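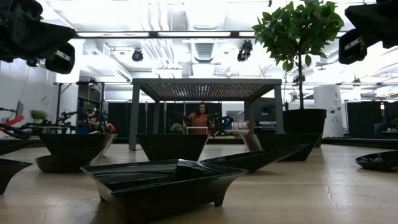
## Por qué un plato negro brilla

Un objeto negro absorbe casi toda la luz que recibe. Si su superficie es muy lisa, además refleja una parte en una sola dirección. Esa parte es el **brillo**.

En un cuenco brillante hay que distinguir 2 cosas:

- **El color.** Depende de la luz que el material absorbe y de la que devuelve.
- **El reflejo.** Depende de lo lisa que es la superficie y del ángulo con que llega la luz.

La forma también influye. En una pared plana, el reflejo suele verse como una mancha de bordes rectos. En una pared curva se estira y se dobla — por eso un plato ovalado muestra puntos o líneas claras en su interior.

### Palabras útiles

**Borde:** parte superior del recipiente. Puede ser recto, ancho o acabado en punta.

**Pie:** pieza que separa el fondo de la mesa.

**Divisor:** pared interior que reparte el espacio. Permite servir 2 alimentos sin mezclarlos.

**Trapecio:** figura de 4 lados con 2 de ellos paralelos. Es el perfil de un cuenco ancho arriba y estrecho abajo.

### Para probar en casa

Pon una cuchara lisa bajo una lámpara. Gírala despacio 3 veces y dibuja el reflejo en cada posición. La cuchara no cambia de color; la mancha clara sí cambia de sitio.

Texto: Nhàn Dương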